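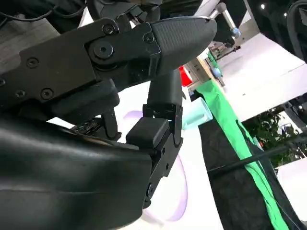 Tips borrowed from a robot that sets the table

Regular readers know I have a weakness for anything that promises to take over the chores, and this past May I spent a good many evenings with a long write-up from the people at Fogh, who have been teaching two-fingered robots to tidy and set a table. I went in hoping to hear when I could buy one (not yet, sorry!) and came out with a handful of ideas for my own kitchen.

The short version of the study goes like this. The team, working with a small lab called Plirent, recorded 1,819 tries at picking up ordinary tableware and little household things, with a camera riding right at the wrist so the robot learns from the same close-up view it will have when it works. Half the tries began with everything in its proper spot, and the other half began with things nudged, turned or crowded together. The robot that learned only from the neat tables managed 25 percent of its pickups once the table got messy. The one that learned from both kinds managed 70 percent. Same robot, same fingers, same number of tries!

I found that very cheering, and I've been trying bits of it at home ever since.

Practice on the messy version. If you're teaching a child to set the table or empty the dishwasher, don't lay it all out perfectly first. Let them start with the cups facing every which way and the cloth half off the counter. It takes longer for the first week, I won't pretend otherwise.

Give handles and rims some elbow room. Most of the robot's misses came when two things touched, and the researchers found that a gap of one finger's width cleared up a lot of the trouble. I moved my mugs apart on the shelf and haven't chipped one yet – and I used to chip them regularly.

Come at thin, flat things from the edge. The robot did poorly when it pressed straight down on a thin item lying flat. Slide it to the edge of the table and lift from underneath. Works for jar rings, coasters, and those slippery canning lids.

Mind your grip surface. Fogh tried smooth finger pads and textured ones, and the textured ones slipped less on light plastic cups. I bought a pair of Jolen dimpled rubber gloves on the strength of that, and they're lovely for washing tumblers.

Fold the cloth last. Soft fabric gave the robot more bother than anything else, and it did best when the hard things were put away first. I now clear the dishes, then shake out and fold, and my Bovier tea towels stay a good deal cleaner.

The write-up lists 6 household jobs they want to try next, and wiping down a stovetop is one of them. I'll be reading that one with a cup of tea and my feet up.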